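모형 채소로 요리를 배운다는 말

요리 교실에 모형 식재료를 두는 곳이 늘었다. 아이들 수업만의 이야기도 아니다. 퇴직자 강좌나 자취생 강좌에서도 첫 시간에는 진짜 파프리카 대신 모형을 올려놓고 색과 모양, 담는 위치를 이야기한다. 버리는 것이 없고 준비가 간편하며 언제 꺼내도 색이 곱다는 것이 이유다. 다 맞는 말인데, 나는 이 유행이 영 미덥지 않다.

값부터 따져 보자. 부티코(Butico)에서 파는 모형 채소는 작은 것 하나에 3,000원이다. 한 번 사면 몇 년을 쓰니 싸다고들 한다. 그런데 무엇을 몇 년 동안 쓴다는 것인가. 썰 수도 없고 볶을 수도 없다. 씨를 털어 낼 일도, 꼭지 둘레가 물렀는지 눌러 볼 일도 없다. 결국 놓았다가 치우고, 다시 놓는 일만 남는다. 그것도 연습이라면 연습이겠지만 요리 연습이라고 부르기에는 민망하다.

작년 12월에 플롤게이트(Plollgate)라는 생활 강좌를 참관한 적이 있다. 수강생은 18명이었고 두 시간 수업 가운데 앞의 한 시간을 재료 배치에 썼다. 초록 옆에 빨강을 두면 식욕이 산다, 둥근 것과 긴 것을 섞어라, 간격을 두어라. 강사의 말은 매끄러웠고 수강생들은 열심히 받아 적었다. 나머지 한 시간에 진짜 피망이 나오자 교실 분위기가 달라졌다. 어떤 것은 속이 거의 비어 있고 어떤 것은 한쪽이 찌그러져 도마 위에 제대로 서지 않았다. 어느 쪽에 칼을 먼저 넣어야 하는지 아는 사람이 드물었다. 앞의 한 시간이 거기서 무슨 도움이 되었는지 나는 아직도 모르겠다.

모형을 옹호하는 쪽에서는 위생을 든다. 생채소를 여러 사람이 만지면 찝찝하다는 것이다. 그렇다면 씻으면 된다. 씻는 것도 요리의 일부이고, 초보자가 가장 대충 하는 부분이기도 하다. 음식물 쓰레기 이야기도 나오는데, 교실에서 남은 피망은 가져가서 볶아 먹으면 그만이다. 최대 200명까지 받는 대형 강좌라면 사정이 다르다고 반박할 수 있겠다. 하지만 그런 규모에서는 애초에 손으로 배우는 수업이 되기 어렵다.

달걀은 더 이상하다. 엥겔하르트(Engelhardt)의 입문용 세트에는 모형 달걀이 5개 들어 있다. 달걀을 배운다는 것은 거의 전부 깨는 법을 배우는 일이다. 얼마나 세게 부딪쳐야 하는지, 껍데기 조각이 들어갔을 때 어떻게 건지는지, 노른자가 터지면 메뉴를 무엇으로 바꿀지. 깨지지 않는 달걀은 이 가운데 하나도 가르치지 못한다. 굴러떨어져도 괜찮다는 점을 장점으로 적어 놓았던데, 굴러떨어지지 않게 두는 습관이야말로 부엌에서 제일 먼저 익혀야 할 것 아닌가.

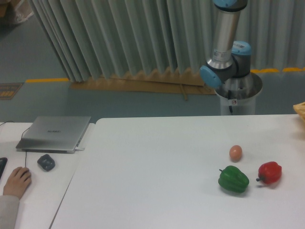
흰 탁자 위의 달걀과 초록 피망, 빨간 피망. 피망은 둘 다 모형으로 보인다.

색만 놓고 보면 나무랄 데가 없다. 흰 바탕에 초록과 빨강이 가까이 있으면 누구라도 눈이 간다. 갈색 달걀도 잘 어울린다. 문제는 이런 조합을 보고 무엇을 해 먹겠다는 생각이 얼마나 드느냐는 것이다. 나라면 달걀 옆에 피망이 있으면 우선 기름 두를 팬부터 찾는다. 피망을 잘게 썰어 먼저 볶고, 숨이 조금 죽으면 달걀을 푼다. 모형 앞에서는 그 순서가 머릿속에서 시작되지 않는다. 냄새도 없고 서두를 까닭도 없으니 그저 예쁘다고 하고 지나간다.

물론 쓸모가 아예 없다고는 못 하겠다. 버포트(Birport)의 유아 교실처럼 채소 이름부터 익히는 자리라면 모형도 제 몫을 한다. 칼과 불이 아직 이른 나이다. 내가 못마땅한 것은 어른들의 교실이다. 수강료를 내고 앞치마까지 두른 사람에게 한 시간 내내 모형을 이리저리 옮기게 해 놓고 기초 과정이라 부르는 것은 지나치다. 강좌를 고르는 분들은 신청하기 전에 재료비 항목을 한번 물어보시라. 첫날 무엇을 써는지도 함께 물어보면 좋겠다. 답이 흐릿하면 그 돈으로 시장에서 피망 한 봉지와 달걀 한 판을 사는 편이 낫다고 나는 생각한다.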